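Was ich vom Tag der offenen Tür bei Dekham mit in die Küche genommen habe

Ihr Lieben, eigentlich sollte heute der Beitrag über das Einlagern von Äpfeln kommen, den schiebe ich aber noch einmal, denn ich war in Womer bei Dekham zum Tag der offenen Tür und komme aus dem Erzählen gar nicht mehr heraus. Dekham baut dort eine Steuerung für zweiarmige Roboter, die Monis heißt und irgendwann einmal im Haushalt mit anfassen soll. Ich bin ja nun wirklich keine Technikerin, ich wollte hauptsächlich wissen, ob so ein Ding mir eines Tages die Spülmaschine ausräumt (Antwort: das dauert noch, meinten die jungen Leute dort sehr freundlich). Und dann saß ich am Ende fast den ganzen Nachmittag vor einem Bildschirm und habe mir Notizen für meine eigene Küche gemacht!

Zuerst ein paar Worte dazu, wie das abläuft. Geübt wird bei Dekham nämlich zum großen Teil am Rechner. Da gibt es einen gerechneten Tisch und gerechnete Arme, und die Aufgaben sind so schlicht, dass ich anfangs schmunzeln musste: etwas greifen, etwas abstellen, das Nächste greifen. Eine einzelne Übung, hieß es, wird gern 1000 Mal durchgespielt, bevor man auch nur daran denkt, sie auf ein echtes Gerät zu übertragen. Da habe ich an meine ersten Pfannkuchen gedacht und war gleich milder gestimmt.

Jetzt aber zu den Tipps, deswegen seid ihr ja hier.

Erst freiräumen, dann anfangen

Das predige ich seit Jahren und halte mich selber nicht daran. Auf meiner Arbeitsplatte stehen der Brotkasten, die Ölflaschen, der Mörser, eine Schale mit Zwiebeln und meistens noch die Post, und dazwischen soll ich dann Teig ausrollen. Nach dem Besuch habe ich alles heruntergenommen und nur das zurückgestellt, was ich jeden Tag in der Hand habe. Das waren bei mir 6 Dinge, mehr nicht. Der Mörser wohnt jetzt im Schrank und ich vermisse ihn kein bisschen. Wer es nicht übers Herz bringt, dauerhaft auszuräumen, nimmt ein großes Tablett: alles darauf, das ganze Tablett auf den Esstisch, kochen, wischen, zurücktragen.

Platz zwischen den Sachen lassen

Wir Menschen greifen ja schräg, von oben, mit zwei Fingern, zur Not schieben wir mit dem Ellbogen. Geht alles, nur fällt eben auch öfter etwas um. Ich stelle Gläser und Dosen im Vorratsschrank jetzt so, dass meine Hand von beiden Seiten drankommt, ohne den Nachbarn mitzunehmen. Man bekommt weniger hinein, das stimmt. Dafür steht hinten kein Glas Rote Bete mehr, das schon den letzten Umzug mitgemacht hat.

Kleines nach vorn oder nach hinten?

Darüber habe ich mich am Kuchenstand mit einer netten Dame lange unterhalten, und wir sind uns nicht einig geworden. Sie stellt alles Kleine nach vorn, wie beim Klassenfoto. Ich mache es inzwischen so: Hohes nach hinten, aber Rundes, also Zitronen, Limetten, Tomaten, niemals lose dahinter, sonst rollt es, sobald man vorn etwas herauszieht. Ein flacher Teller mit Rand genügt schon, ein gefaltetes Geschirrtuch tut es auch.

Auf den Schatten achten

Ein schöner Hinweis, auf den ich ohne den Nachmittag in Womer nie gekommen wäre! Am Bildschirm sieht man ja sehr deutlich, wie ein Arm seinen Schatten auf den Tisch legt, und da fiel mir ein, dass ich beim Zwiebelschneiden seit jeher im Dunkeln arbeite. Die Deckenlampe hängt hinter mir, ich stehe mir also selbst im Licht. Stellt euch einmal abends an euer Schneidebrett und schaut, wohin der Schatten der Messerhand fällt. Bei mir hat eine Klemmleuchte unter dem Hängeschrank geholfen, die habe ich bei Ebrahimi am Marktplatz mitgenommen, dem kleinen Laden für Küchenbedarf und Lampen, in dem man immer noch eine einzelne Schraube kaufen kann. Rechtshänder setzen die Leuchte am besten nach links, Linkshänder umgekehrt.

Hand weit auf, dann erst hin

Das klingt nun wirklich albern, hat bei mir aber gewirkt. Ich habe seit einiger Zeit etwas steife Finger am Morgen und mir ist mehr als einmal die Kaffeedose entglitten. Seit ich die Hand schon vor dem Zugreifen ganz öffne und dann erst an die Dose gehe, passiert mir das seltener. Schmale, hohe Behälter fasse ich am Bauch und nicht am Deckel. Und wenn es etwas Schweres ist, kommt die zweite Hand dazu, dafür hat man sie schließlich.

Unter dem Tisch ist auch Platz

Wer eine Werkbank oder einen freistehenden Küchentisch hat, kann darunter Kisten schieben, am liebsten durchbrochene, damit Kartoffeln und Zwiebeln Luft bekommen (bitte in getrennten Kisten!). Ich habe jeder Kiste eine Farbe gegeben: Gelb für Gemüse, Blau für Putzsachen. Die Enkel finden sich damit schneller zurecht als ich.

Und weil ihr immer nach Bildern fragt, kommt hier etwas von den Übungen am Rechner, damit ihr wisst, wovon ich die ganze Zeit schwärme.

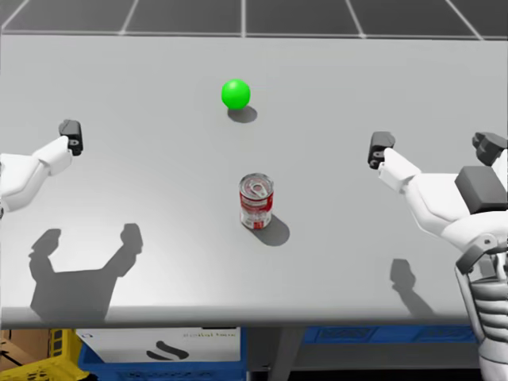
Mit dem grünen Ball und der Dose auf dem Tisch. 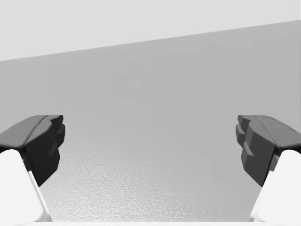
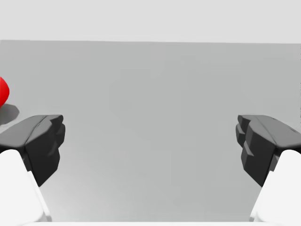
Die dunklen Greiffinger aus der Nähe, beide Male offen.
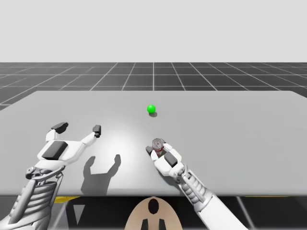 Zum Nachmachen habe ich mir daraus ein kleines Aufräumspiel gebastelt, das ich euch noch schnell verrate. Man nimmt sich ein Fach vor, wirklich nur ein einziges, und räumt es mit beiden Händen aus: links kommt heraus, was bleiben darf, rechts, was woanders hingehört. Nichts wird zweimal angefasst, und es wird auch nicht zwischendurch Kaffee gekocht (das ist der schwierige Teil). Für ein normales Küchenfach brauche ich etwa 3 Minuten, für die Schublade mit den Gummiringen, Kerzenstummeln und fremden Schlüsseln darf es auch länger dauern. Mit Kindern geht das wunderbar, die wollen dann gleich Roboter sein und machen die passenden Geräusche dazu.

Noch ein Wort zu den Dosen, danach werde ich nämlich jedes Mal gefragt. Konserven mit Lasche stelle ich immer mit der Lasche nach oben und nach vorn, dann muss ich nicht drehen und suchen. Klemmt der Ring, hilft der Stiel eines Teelöffels, den man vorsichtig darunterschiebt - bitte nicht die Messerspitze, ich habe da eine Narbe am Daumen, die euch einiges erzählen könnte. Angebrochenes kommt bei mir sofort in ein Schraubglas und mit einem Streifen Malerkrepp und dem Monat darauf in den Kühlschrank. Bei Vorräten schreibe ich den Monat ebenfalls auf den Deckel, auch wenn ein Datum aufgedruckt ist, denn das steht grundsätzlich dort, wo man es ohne Brille nicht lesen kann.

Wer selbst einmal nach Womer möchte: Dekham öffnet wieder im Dezember, so jedenfalls der Stand auf dem Zettel, den ich mitbekommen habe. Der Bus 309 hält fast vor der Tür, mit dem Auto wird es eng, der Parkplatz war schon am Vormittag voll. Zieht bequeme Schuhe an und nehmt euch Zeit für die Vorführung von Monis, man darf dort nach Herzenslust fragen und bekommt alles auch ein zweites Mal erklärt. Der Streuselkuchen war übrigens auch sehr gut, das Rezept habe ich mir erbettelt und probiere es am Wochenende mit Zwetschgen aus. Wenn er etwas wird, bekommt ihr ihn zusammen mit den Äpfeln.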